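# White fabric backdrop won't hang straight and the light is awful. What am I doing wrong?

**draftyloft** · 16 November 2024

I have talked myself into draping part of a rented workroom in white fabric so it can pass for a calm, softly lit corner where people photograph small things for the Mukon craft market listings. So far it passes for a place where somebody is drying a parachute.

The fabric is plain white cotton blend from Drallumska, bought by the bolt because it was cheaper that way, and now I own enough of it to wrap the building. I had it up for a whole weekend in September and it looked fine. Then I took it down, folded it (badly, into a box that was too small), and it has held a grudge ever since.

My specific complaints:

- The folds hang heavy on one side and go flat on the other.
- There are creases in the flat parts that don't drop out overnight.
- Between the fluorescent tube and the daylight from the windows, the white comes out two different colors. There's a black pendant lamp too, and I'm not sure whether it helps.
- The thin dark rod shows up in everything.

I can't drill into the beams. The lease is very clear on that point and devotes more words to it than to the heating.

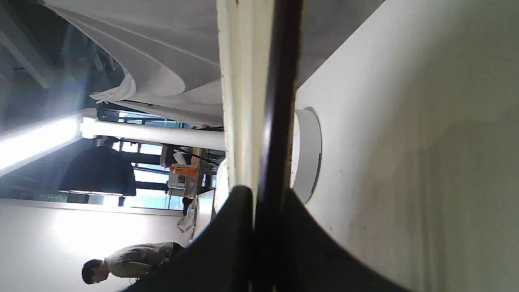 ## Replies

### pleatsofrage

You have two problems and you're calling them one. Folds first.

Fabric hangs unevenly when the top edge is unevenly gathered. Lay it on the floor, mark the top every 5 inches with chalk, and clip at the marks. Do the fussing down there, where you can see it, and then lift the whole thing. Adjusting folds from a ladder is a hobby, and a poor one.

Creases: steam from the back, top to bottom, and leave it alone overnight. If the cloth has been crammed in a box for weeks, expect to go over it twice. Then weight the hem. Curtain chain is good, washers in the hem are cheaper.

Light: pick one. Either turn off the tube and shoot by the windows, or block the windows and live with the tube. A pendant with a dark shade puts its light in one spot and won't do much for a whole wall of cloth. Mixing all of them is how you get white that looks blue at one end and like weak tea at the other.

### walau_sheds

just use a bedsheet

### draftyloft

Thank you, and thank you also to the bedsheet school of thought.

I clipped it on the floor as instructed and the folds are better. Still some wrinkles on the left, where the flat stretch is. I've now added a narrow patterned strip behind the rod, all browns and cream with a patch of green leaves, on the theory that the eye would go there. The eye goes to the rod. The rod is dark reddish brown and glossy, and against that much white it has no competition.
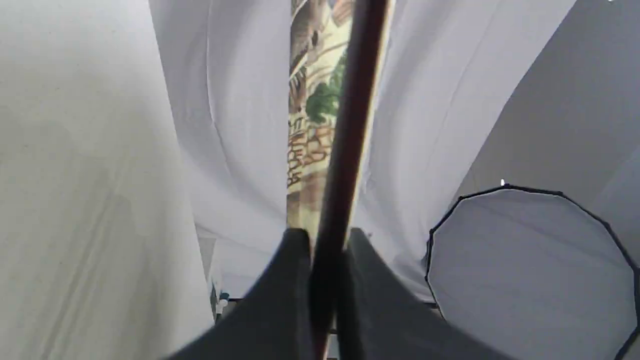 ### pleatsofrage

The strip isn't doing you any favors. It runs right alongside the rod, so between them they make one busy stripe down the middle of a plain background. Move one of them, or both, in this order:

1. Take the strip out and look at it again without it.
2. Slide the rod over until a deep fold covers it. If it has to stay put, bring the fold to the rod.
3. Still showing? Sew a sleeve from leftover cloth, 3 inches wide laid flat, and slip it over. You said you have leftovers.
4. Don't paint it. White gloss will catch the light just as badly, and you'll get it on the cotton.

The wrinkles on the left want more steam and a heavier hem. Flat panels show everything. If you'd sooner not iron, gather that side as well and let it have folds like the rest.

### yilma_backroom

Seconding the sleeve. I did 4 of them for a stage set and they took an evening. Make them longer than you think, they ride up.

Also check whether your lease says anything about clamps. Mine forbids drilling and nails and is silent on clamps, so I have a lot of clamps.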